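Bimley Potters & Diners list
Re: Plain white plates from the Carroll sale
January 30, 2018
Reading time: 3 minutes
Print this message | E-mail this message

Earlier, a list member wrote:
> Has anyone eaten off the old Gonard dinnerware? I can get 11 plates at
> the Carroll sale and can't decide. They look so plain next to my
> patterned ones. Do they chip?

Oh, buy them, please! I've used Gonard every day for 5 years (the heavy kind, with 1118 stamped on the foot) and I've lost three, all of them to my own tile floor. Plain white is wonderful once you start cooking for it. Beets! Egg yolks! Even lentils look like you meant it.

A few things I'd check before you pay:

1. The rim. Run a thumb all the way around, slowly. A wide rim is nice to carry by, but small chips hide on the outside edge.

2. The middle. I like a plate with a raised ring and a sunken center – sauce stays where you put it.

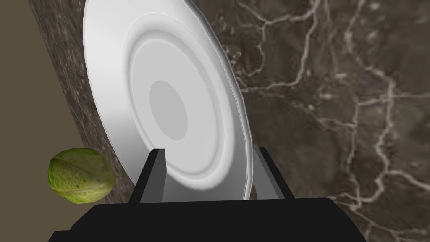 3. The foot. Set the plate on something flat and press on opposite sides. A little rocking is fine on a cloth and maddening on stone.

Which brings me to tables. We went from pine to granite last March and I love it, but it is loud, and it's hard on dishes. I put down felt mats from Deltow – the thin ones – and supper got so much quieter. Speckled gray hides crumbs beautifully too, so wipe it even when it looks clean. 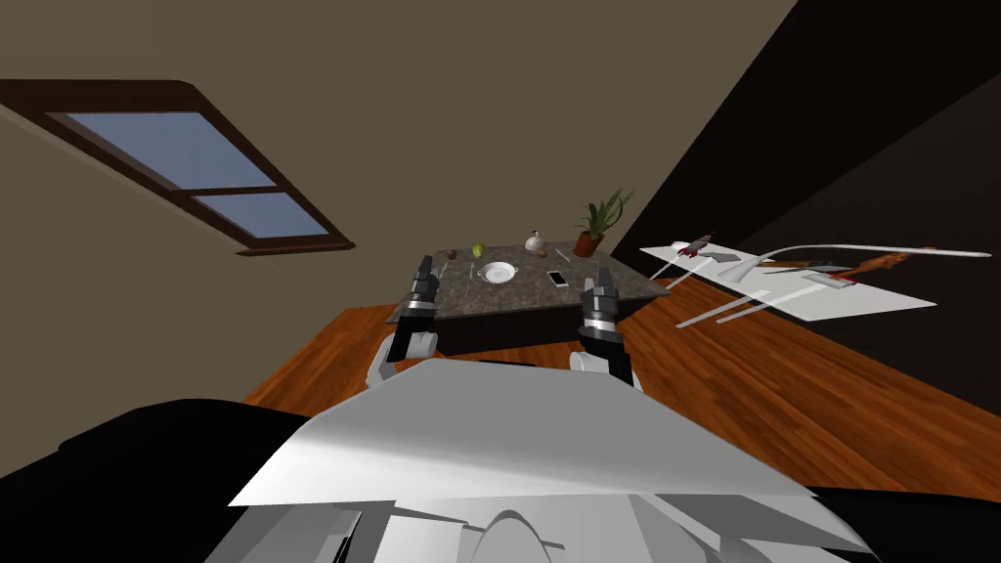
Low table with a speckled gray granite top.

If the sale has any of the matching soup bowls, write me off list. I'll drive over the same day!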